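# wunholm-recipes

Hi! I'm typing up my grandmother's recipe cards, all 70 of them, one Markdown file per card. Most come from her years in Wunholm, and a few she copied from her neighbor Kerstin Viklund (those have `kv` in the file name).
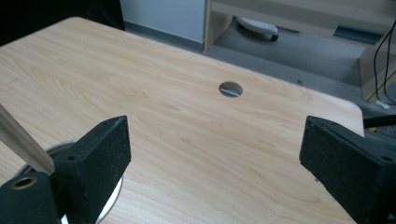

Quantities are in cups and spoons, and I kept her spelling -- even "cinammon". If a word was too smudged to read, I put `[?]`. My `notes` field is a mess, and so is my desk, apart from the pale wood-grain part with the round cable hole, which is where I spread the cards out to sort them.

Still to do:

- cards 2 and 10 (same cake, different oven times)
- the December baking list

Fixes are welcome, just open an issue!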